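August, open afternoon, written up same evening

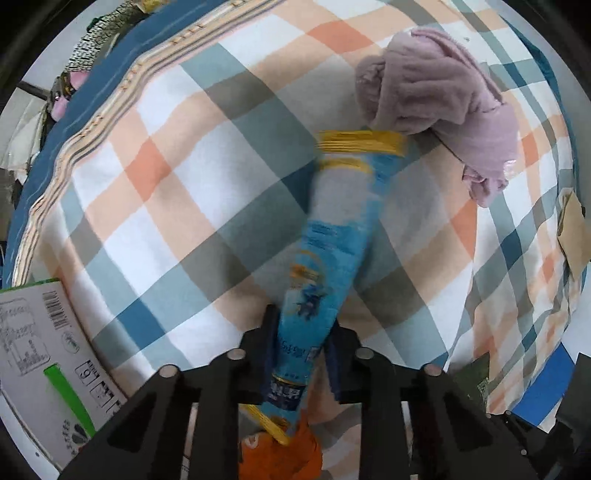 Blue packet in the grip, pink towel up by its yellow cap.

So, the open afternoon at Velham! Busier than I'd feared, and I talked myself hoarse. We ran the hand-held Grutus gripper on the bed set-up, plaid sheet and all the usual clutter, and let people try it in turns of 2 minutes (nobody stuck to that, me included). Some 35 came through before tea.

The long blue packet was the favourite by miles. Everybody went for the middle first, then had a second go lower down by the crimped end, where the pads have something flatter to press on. I'd like to try both ways properly with the new pads before we show it again – Nhàn reckons the dark ones we've got are too stiff for anything crinkly, and I'm coming round to her view.

Towel next. Kids scrunched it up, grown-ups tried to fold it, and one chap from Jendaren spent ages asking about finger travel. Said I'd send him the drawing. MUST do that.

Notes for next time:
Spare battery on charge by 7, it was flat when we opened up.
Longer cable for the Ung screen, people at the back couldn't see a thing.
Quick moves smear the picture a bit, so ask visitors to slow down once they've got hold of something.

Nhàn has the sign-in sheet. Gripper's back in the cupboard, second shelf.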